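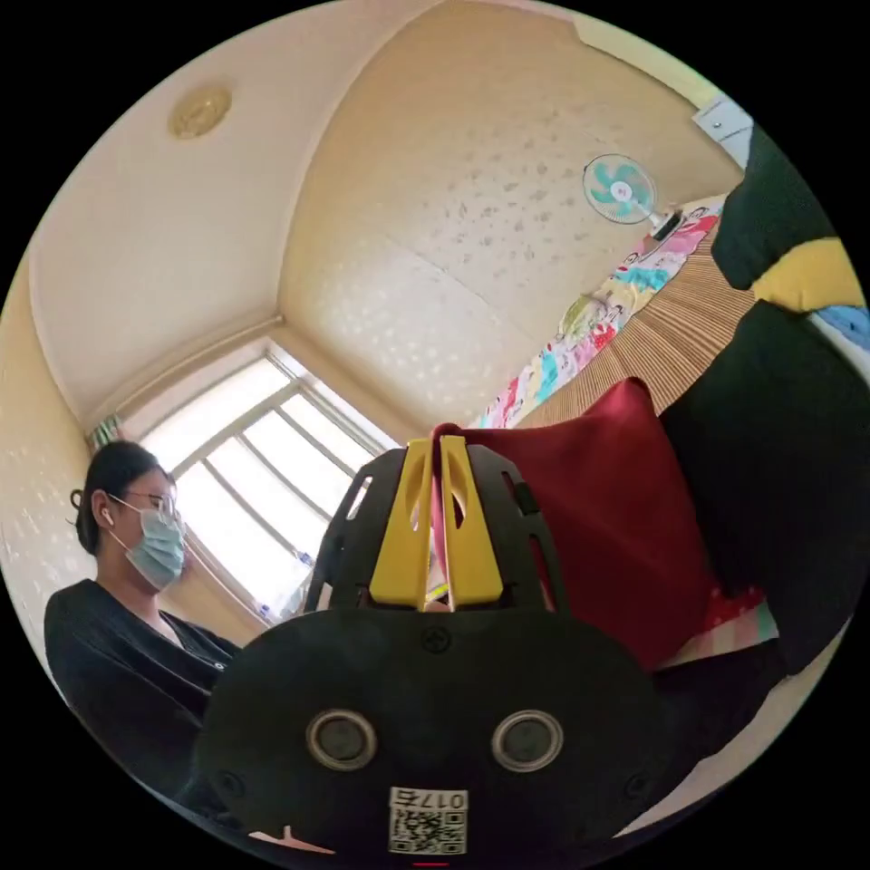
Toon Mulder wrote under the old version of this page that the folding section was no use to anyone working at home, because it assumed a clear lab table and two people. He had a point. He also asked why his recordings kept getting rejected when the shirt came out neatly folded every time. The page has been rewritten with both complaints in mind.

It covers one task, folding a long- or short-sleeved top with a pair of hand-held grippers, from setup to upload. It is meant for members of the Badden student robotics club who are recording for the Seseck project. If you haven't picked up your grippers yet, read the loan page first and come back.

## What you need

- A pair of grippers, left and right, charged
- The phone or laptop you paired them with
- One top, no hood and no zipper
- A flat surface at least as wide as the top with its sleeves spread
- Daylight or a ceiling light that doesn't flicker

A bed works. So does a large table or a clean floor with a blanket on it. The surface should be firm enough that the fingers don't sink when you press down. If your mattress is soft, put a mat or a stiff cover over it. Patterned bedding is fine and you don't have to change it. We have enough plain gray tabletops in the set already.

Pick a top that is a different color from whatever it's lying on. Black on black gives the tracking a hard time and gives the people checking the recordings a worse one.

## Check the grippers

Do this before every session, including the second one on the same day.

1. Read the labels. The number on the left and right gripper should match, and the character after it tells you the side. Members have recorded whole evenings with the sides swapped, and those can't be fixed later.
2. Squeeze each trigger all the way and let go. The fingers should close evenly and open again without sticking.
3. Wiggle the fingers sideways. A little play is normal. If one rocks, tighten it with the small driver from the case, and stop when it's snug.
4. Wipe the camera with the dry cloth. Don't use a shirt sleeve.
5. Start the app and look at both views. You want to see the fingertips in each of them.

If a view is upside down in the app, leave it alone. It gets turned during processing.

## Set the start position

Every episode starts with the top crumpled. Pick it up by the middle, drop it from the height of your elbow and leave it how it lands. Don't arrange it. A top that lands half over the edge is a perfectly good start, as long as it isn't going to slide to the floor by itself.

Stand or sit where you can reach the far edge without leaning your weight on the bed. Before you press record, do one dry run of the reach with both grippers in the air. If your elbows hit a wall or a piece of furniture, move now.

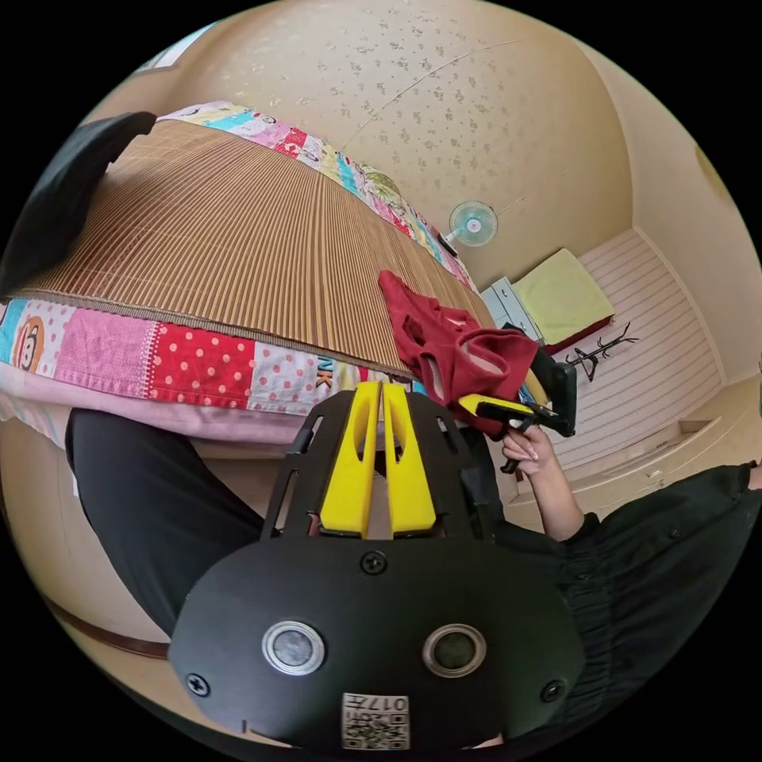 *A crumpled dark red garment on the mat, with the second gripper held to the right.*

Hold both grippers with the fingers open and pointing at the fabric. Stay still until you hear the tone. The software uses that pause to work out where the two grippers are in relation to each other, and if you start moving early the whole episode drifts. When people tell me their traces look bent, this is the first thing I look for.

## Open it out

Find an edge you recognize. The hem is easiest, a cuff is next, and the collar is last since it tends to be buried. Take hold of it with one gripper, pinching no more fabric than you need. Use the other to hold the rest of the top down a short distance away, then pull gently.

Once you have the hem, get both corners of it. Lift, give one slow shake, and lay the top down with the collar away from you. A fast shake blurs the video and we lose the tracking for a moment. Slow looks silly, but it records well.

Straighten the sleeves one at a time. Work from the shoulder to the cuff. It doesn't have to be perfect. Soft wrinkles are fine. A sleeve still tucked under the body isn't, so go back and pull it out, and keep recording while you do it. Corrections are useful to the project and you should never stop an episode just because you fumbled something.

## Fold

We use the same order for everything with sleeves:

1. Left sleeve across the body.
2. Right sleeve across the body, on top of the left one.
3. Collar end down toward the middle.
4. One more fold, to the hem.

For the sleeves, pinch at the cuff and carry it over in a low arc. Try not to drag it flat across the body, or the fabric underneath will bunch up and you'll spend the next minute smoothing it.

For step 3 you need both hands moving together. Take the shoulders, check that both pinches are holding, lift, and bring them down at the same time. This is the hardest part for new people. One gripper nearly always lets go first. Practice it a few times without recording until the release feels even.

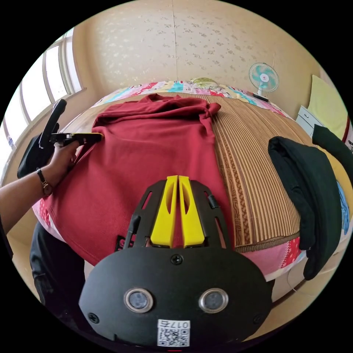 *Pinching the left side of the sweatshirt, just below the folded sleeves.*

Thick fabric wants to spring back. After each fold, close the fingers of one gripper and press the fold down with the tips before letting go with the other. With a thin shirt you can skip this.

If the sides come out crooked, pinch the edge below the fold and pull it out to line up with the rest. Small tugs. One long pull usually undoes the fold you've just made.

When you're done, lift both grippers clear of the fabric, hold them still until the second tone, and press stop.

## What gets rejected

Back to Toon's question. His folds were good. The trouble was that he let go of the trigger and smoothed the shirt with his free hand, which the recording can't see properly. The checkers throw those out however nice the result is.

These are the usual causes, in the order we meet them:

| Problem | What to do |
|---|---|
| Bare hand touches the fabric | Redo the episode |
| Moved before the first tone | Redo the episode |
| Left and right swapped | Stop, swap, delete the batch |
| Gripper put down halfway | Redo the episode |
| Gap in the video | Check free space on the phone, restart the app |
| Fold is ugly | Keep it |

Yes, keep it. An ugly fold done entirely with the grippers counts. A beautiful one finished by hand doesn't.

As of 30 June 2026 we have 2,731 episodes recorded, and the target for the first training run was 2,000 that pass. We're over that line, but most of them are T-shirts. Sweatshirts and polo shirts are what we're short of, so if you have the choice, use one of those.

## How many in one sitting

A full batch is 50 episodes. You don't have to do them in one go, and I'd advise against it. Your wrists get tired before you notice, and tired episodes all look alike: short reaches, late releases, and the grippers resting on the fabric between moves. Stop when your trigger finger starts to ache. The app remembers where you were in the batch.

Change something every so often. Turn the top around, put it on the other side of the bed, swap in a different one, sit where you were standing before. Write the change in the notes field in a few words, such as "red polo, from the side." Don't write "same as before." I can't search for that.

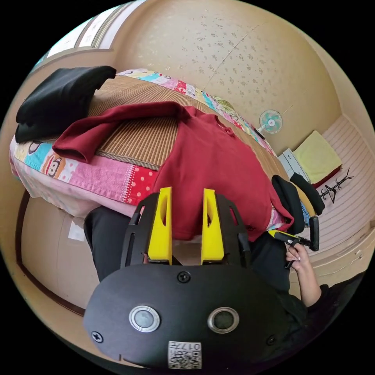 You can leave other things lying where they are, clothes included, as long as they're out of reach of the grippers during the fold. Curtains, chairs and furniture in the background don't matter. Do put away anything with your name, address or a face on it, and ask the people you live with to stay out of the room while you record. If someone walks in, finish the episode and mark it private in the app, and I'll delete it by hand.

## Upload

1. Connect to wifi. The files are large and will eat a phone plan.
2. Open the batch and watch the first and last episode right through, both views.
3. Delete the ones you know are bad. You don't have to give a reason.
4. Press upload and leave the screen on until the bar is full.
5. Check that the batch shows up under your name on the Seseck page. Allow an hour.

Don't clear your phone before step 5. In January we lost a full batch that way and there was no getting it back.

If the upload stalls, close the app and open it again. It picks up where it left off. If it stalls 2 times on the same episode, that file is probably damaged, so delete it and send the rest.

## Returning the grippers

Bring both back to the club room at the Flurnville building, in the case, with the cloth, the driver and the charger. Empty the storage first. If a finger is cracked or a trigger sticks, put a note in the case saying which side. We print the fingers ourselves and have spares. Triggers come from Aerts and take longer, so tell us early if yours is starting to feel rough.

Questions about folding or rejected episodes can go in the comments. Pairing problems go in the hardware channel, where someone will want to know your phone model and the number on the label.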